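Residency Diary, Welarance Center for Continuing Studies
Entry for Friday, Week 8

The day opened at 8 a.m. with the customary review of the reading list. The Center has received the second shipment of bound periodicals from the Esivitz Library, and 79 volumes have now been entered in the catalog. A further 18 require new spines before they can be placed on open shelves. The binder at Promside has been informed and will collect them next month.

The morning session on local water history was held as scheduled. Discussion centered on the Shojaei Canal and the disputes over its upkeep. Participants were asked to compare the published accounts with the parish ledgers, which record a payment of 900 crowns for dredging and give no name for the contractor. The question was left open and will be taken up again after the holiday.

The classroom tables remain in adjoining rows for the present term. A request to change to a horseshoe arrangement was considered and deferred until July. 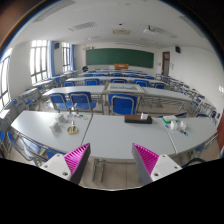 Afternoon and Evening

Rain prevented the walk to the upper lock. The time was given instead to transcription, and the ledger for the spring quarter was completed as far as the entries for timber. The handwriting changes at that point and becomes considerably harder to read.

Supper was served at the usual hour. The evening lecture on maps was well attended, although the slides were shown out of order and two had to be repeated. The reading room closed at ten. The key to the map cabinet has still not been returned to the front desk.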